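Quick one tonight, kettle's on, and I said I'd write up the open day at Grandbridge before I forgot it all.

So. Can they do the chores yet. Short answer no. Longer answer no, but I've changed my mind about which chores.

I went in with my own list. Wrote it on the train to Temley on the back of a receipt – laundry, dishwasher, the bins, the cupboard under the stairs. Stuff I hate. Asked about every one of them, probably to the annoyance of the people on the stands. The dishwasher got a "sort of". Plates yes if they're in the rack already and all the same size, mugs sometimes, cutlery please don't ask. Laundry got a laugh. One stand did have a towel folding demo and I stood through the whole of it, 195 seconds by my phone, one towel. Lovely fold though. Better than mine.

The bins got nothing at all. Not one person there is working on bins! Steps, gate, gravel, fox. I get it.

Shop floor is a different story, or it's meant to be. I did 6 years packing at Kernstead before the knees went, and what I remember of the machines there is that they were brilliant right up until something was in the wrong place. A carton turned sideways and the whole line stopped and somebody (me) had to walk down with a stick. An actual stick, it hung on a hook. The pitch now is that the new ones look at what's in front of them and work it out, so no stick. I'd say half true from what I saw. The Sfakianakis stand had a sorting cell going and it was quick, quicker than I ever was after lunch, and then a bag came through with the label folded under and it just sort of dithered over it. Put it down. Picked it up again. I felt for it tbh.

They said 301 different items it can handle. I asked how many we had at Kernstead and obviously they didnt know, and obviously I didn't either, but we had a seasonal aisle that changed every November and that would of finished it off.

Price, before anyone asks in the comments. Nobody would give me one for a home version, they just go vague and offer you a pen. I have 3 pens. There was a monthly figure on a leaflet for a small bench arm on hire, 309 a month, and that's an arm bolted to a bench, no legs, so it's not going round the house with the hoover.

What would I pay for? Thought about this on the way home. Tidying. Not cleaning, just the picking up, the end of the day sweep where everything on the floor goes back in its tub. It's dull, it's the same every night and it wrecks my back. It also seems the closest to possible, nothing's hot, nothing smashes, who cares if it takes an hour while I'm asleep.

Anyway the tidying is the bit I keep coming back to, and it's miles more basic than I'd pictured before I went. You start with blocks. A red one and a blue one on a plain white top, a little gap between them, two black fingers open and pointing their way, and that's a fair whack of the problem right there – which one, what angle, can you get a finger down the gap without shoving the other one. My living room floor is that plus a sock, plus lego, plus the dog. Ask me again in a few years. Right, tea.
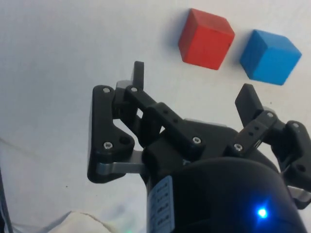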